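### 3.2 Reading habits of newsletter subscribers

We sent the survey to 600 subscribers of the Meredith newsletter in November and received 113 usable replies. Most respondents read the media column at home, before 8 a.m., and often on a phone.
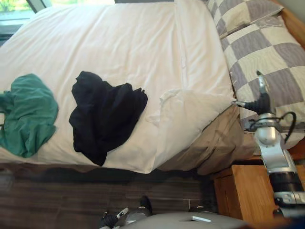
**Figure 2.** Bed with a white duvet and two garments.

Columns over 2000 words were finished less often than shorter ones. Readers who stopped early usually did so within the first 200 words. Benavides found the same pattern among Tolau readers, though his sample included print subscribers. We did not ask about print.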